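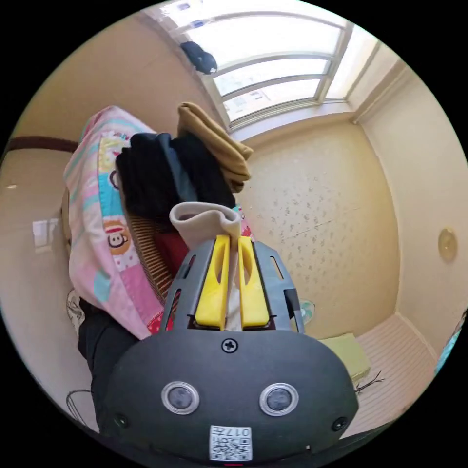 Fold the heavy things first and the pile will stand up by itself, according to one student at the Kolero evening course, and any work on household linen has to begin by dealing with that rule, which is half right. Weight at the bottom helps. Weight alone does not keep a stack upright.

Textbooks > Household Management > Linen and Clothing > Chapter 2

Chapter 2. Folding and Stacking Mixed Textiles

Reading time: 15 minutes

2.1 Scope of the chapter

Chapter 1 dealt with sorting by fiber and by use. This chapter covers what follows: the fold, the stack and the shelf. It is limited to dry, clean articles stored flat. Hanging storage is treated in Chapter 4 and vacuum bags in Chapter 5.

A mixed stack is one that holds both bedding and clothing. It is the usual case in small homes and the harder case to manage. A quilt and a folded garment differ in thickness, in surface friction and in how far they spring back after folding. When a patchwork quilt, a bundle of black clothes and a tan garment share one pile, each layer settles at its own rate and the pile leans.

2.2 Terms

Footprint: the area a folded article covers on the shelf.

Loft: the height of a folded article under its own weight.

Closed edge: the side of a folded article that shows a single smooth bend. The opposite side, where the layers end, is the open edge.

Drape: the part of an article that hangs past the footprint of the layer under it. A draped top layer pulls the stack toward the side on which it hangs.

Slump: sideways movement of the upper layers with no outside force applied.

2.3 Causes of lean

Lean has two main causes. The first is unequal footprint. If a narrow article is placed under a wide one, the wide article bends down at its unsupported side and the layers above follow it. The second is uneven loft. The closed edge of a quilt is thicker than its open edge, and a stack in which all closed edges face the same way is higher on that side.

Both causes can be corrected at the folding stage. Alternate the closed edges from layer to layer. Fold every article in the stack to a common width, using a board or a marked table. The Jurkell board used in the exercises is 28 centimeters wide and suits most adult clothing. Quilts need their own width and, where shelf space allows, their own stack.

Soft articles that will not hold a crease should be gripped at the fold and set down in one motion - dragging them across the layer below opens the fold again. Striped fabrics are convenient for practice, as the stripes show at once whether the fold is square.

2.4 Before you begin the exercises

Clear a flat surface and read the Trirnon shelf table in the appendix. Exercise 2.1 uses clothing only. Exercise 2.2 adds one quilt.

Related chapters
Chapter 1: Sorting by Fiber and Use
Chapter 3: Shelf Depth and Load
Chapter 4: Hanging Storage
Appendix A: The Trirnon Shelf Table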